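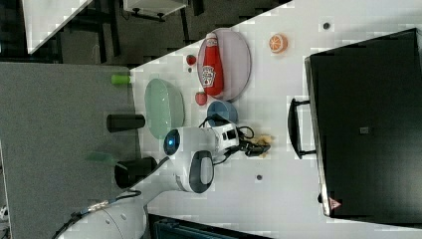 Pre-purchase walkthrough, arm cell 2, done 10/04/2026 by Lucie Fehr. Please add your comments right under mine, Haris — I'd much sooner have them here than spread over six emails!

**Before we ask Tument for a final quote**

- [x] Cable along the arm checked for rubs and kinks. *Fine today, but I'd like sleeving in the February budget, and it's cheap enough that I don't expect an argument.*
- [x] Emergency stop reachable from both chairs.
- [ ] Spare gripper fingers priced. *Hollon says $708 for the set, Grewal hasn't called back. Let's hold off until we have both.*
- [x] Warning labels readable on all powered equipment.
- [ ] Floor anchors for the new stand. *Waiting on the landlord, bless him.*

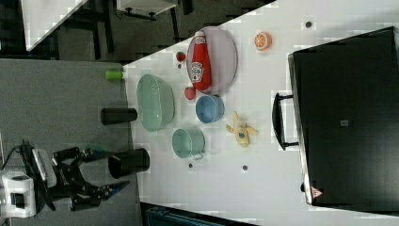
The table question is the one I keep going back and forth on, so bear with me. Godach wants $1,966 for their one-piece work surface, and my first feeling was that we could get by with what we have for another year. Then I look at where the black cup stands, over on the gray carpeted part just past the gripper's fingers, while the bowls and the big plate are on the white top, and I'd love to have it all on one surface we can wipe down and level once. I've put it down as "recommended", with a small gulp.

- [ ] Surface level measured at all corners. *Haris, could you bring the good level?*
- [x] Toy food and dishes listed for replacement. *A modest line, and I left it at last year's amount.*
- [ ] Delivery time confirmed in writing. *Tument told me 19 working days on the phone, and I'd feel better seeing it on paper.*

**H. Kadrić:** Agree on the table. Would move the sleeving up and order it now. I'll bring the level.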